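Test Before You Buy: A Month With the Simer Practice Bench

Small shops that want a robot arm usually face the same problem. The arm costs real money, and the job it is meant to do has never been tried by a robot. Zuncombe sells a way around that. Its Simer package is a simulated workbench that runs on an office computer, with an arm, a two-finger gripper and a set of everyday objects to practice on.

The basic license costs $585 a year. It comes with 57 ready-made objects and 29 starter tasks, most of them simple tabletop handling.

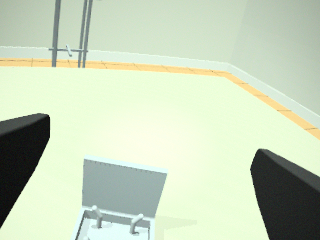 Setup took one morning in November. The installer is plain, and the manual is short enough to read over coffee. We had more trouble with the camera settings. Each view is adjusted in its own menu, and changes don't carry over from one to the next. If you want a close view at the gripper and a wide one of the table, plan on doing the work twice.

Lids and cloth are the hard part for any simulator. Simer handles hinges well. Cloth is slower, and on our older machine the program lagged whenever a soft item was in play. We ran 400 trials over the month and had four crashes, all of them with cloth on the table.
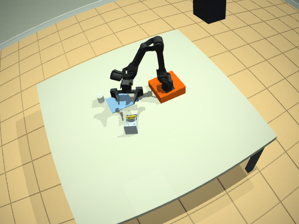

The arm over a light-blue cloth, with a cup and a small container nearby.

Drisever offers a rival package with a bigger object library, but it charges extra for each task. Kaczorowski, the reseller we bought through, includes two hours of phone support with Simer. We used most of the first hour on those camera menus.

A trial version is available and saves up to five tasks.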